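Call for participants: block building study at Zoster, August sessions

Zoster is looking for adults who like to build things with their hands. We need 12 participants for our next round of sessions in August. You do not need any special education or experience for this. If you were the child who could not leave a tower alone until it had one more level, you are probably a good person for us.

What the study is about

We want to learn how people plan a structure made of plain white blocks. All our pieces are white, and they come in different shapes: small cubes, long blocks, flat plates and beams. Many of them carry square black and white markers. You do not have to read the markers or understand them. Please only keep them clean and do not scratch them with your nails.

The building is done on a black tabletop, inside an area which is bordered by white rails. Everything you build must stay inside the rails.

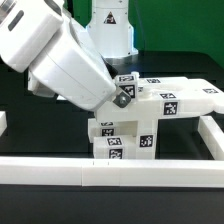 The work area with its white rails, and a stacked structure with a small cube on top.

What you will do

Each participant comes for 2 sessions. In the first one you build freely, with no model and no drawing. In the second one you receive a short written task, for example to make an upper level that reaches out farther than the level under it, and you decide by yourself how to solve it. After each session you answer a few questions about your choices: which piece you placed first, where you hesitated, what you would change. You can answer in English or in Vietnamese.

It is not a competition and we do not give points. A structure that falls down is also a useful result for us. We ask only that you do not hurry and that you speak your thoughts aloud while you build, as much as this is comfortable for you. 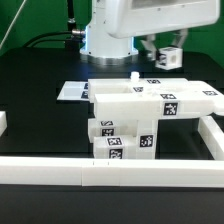 The overhanging layers are the part which most people find difficult. A long block can rest well on smaller ones, but when you add a plate on one side, the weight is changed and you must think again about what is below. We chose the tasks with this in mind. Some participants in the earlier round made a drawing first, others began directly with the biggest piece, and we are curious to see more of both kinds.

Who can take part

You must be 18 or older. You should be able to sit at a table for a longer time and to handle small pieces with at least one hand. Glasses or contact lenses are no problem. Please tell us before you come if you need a higher chair or more breaks, and we will prepare it.

People who already took part in the Iklow study cannot join this time, as the tasks are too similar. Students of the Khổng workshop course are welcome, but the participation does not count for your course credits.

What you receive

You receive a Horkix gift card after your last session. If you stop earlier, you still get half of the value. Water, tea and some fruit are in the waiting room. We cannot pay for parking, but the bus stops in front of the building and there is a place for bicycles in the yard.

What to wear and bring

Please come with short or rolled up sleeves, and leave rings and bracelets at home if it is possible. Wide sleeves easily pull down a block. Bring an identity document for the registration.

How to apply

Write us a short message of no more than 500 characters through the contact form on the Zoster page, with the subject "Blocks, August". Tell us your age, which days of the month you are free, and one thing you have built or repaired. It can be a shelf, a kite, a dog house, anything.

The last day to apply is June 30, 2022. We answer to every message, also when the places are already full. In this case we can put you on the waiting list if you wish.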